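Snack Sharing and Lunch Waste at Simau Middle School
Project report by Stellan Nordin and Manouchehr Tehrani
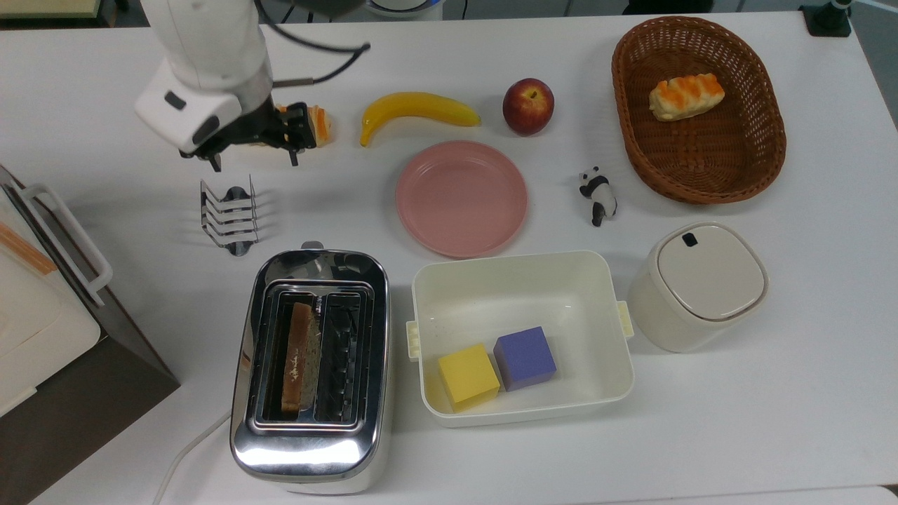 1. Background

Students at Simau get 25 minutes for lunch. Our own class had complained for a long time that this was too short, and the kitchen staff had complained that too much food came back on the trays. We wanted to find out if the two complaints were connected. Our question was: does the food that gets thrown away change when students have a place to leave items they have not opened or bitten?

The idea of a share table is not ours. Manouchehr's cousin goes to a school in Fakano that has had one for two years, and we copied most of the rules from there.

2. Method

We weighed the waste from the second lunch period for four weeks. In the first two weeks nothing was changed. In the last two weeks we put a table next to the tray return where students could leave whole fruit, wrapped bread and sealed milk. Anyone could take from it. Milk was kept in a cooler with ice packs and thrown out at the end of the period.

Waste was sorted into three bins: fruit and vegetables, bread and grains, and everything else. We used a Kuravton hanging scale borrowed from the science room. Liquids were poured off first. We also handed out a one-page survey and got 65 back. Six of those had no answer to the last question, so we left them out of that part only.

3. Results

The second lunch period produced 2850 ounces of waste in the two weeks before the table. Of this, 958 ounces was fruit and vegetables. In the two weeks with the table, fruit and vegetables came to 736 ounces. Bread hardly changed. The third bin went up a little in the last week, which had chili on two days.

Apples were the item most often left on the table, and also the one most often taken. Bananas were left less often, and the ones with brown spots stayed there. Rolls were taken only when they were still wrapped.

In the survey, the most common reason for not finishing lunch was "not enough time." The second was "I don't like it but have to take it." Several students wrote that they felt strange taking food from the table when friends were watching.

4. Problems

One fire drill cut a lunch period short in the second week. We kept that day in the totals. The scale had to be zeroed by hand and we forgot once, so one bread weight was taken again the same afternoon. Ms. Ristić pointed out that the menu was different in the two halves of the project, and we agree this is the biggest weakness. A fair test would use the same menu cycle twice.

5. What we would change

The table should stand at the start of the seating area. Where we had it, students only saw it when they were already leaving. We would also like to weigh the first lunch period, where the sixth graders eat. The kitchen has agreed to keep the table until July if two students per day check the cooler. The sign-up sheet is on the door of room 14.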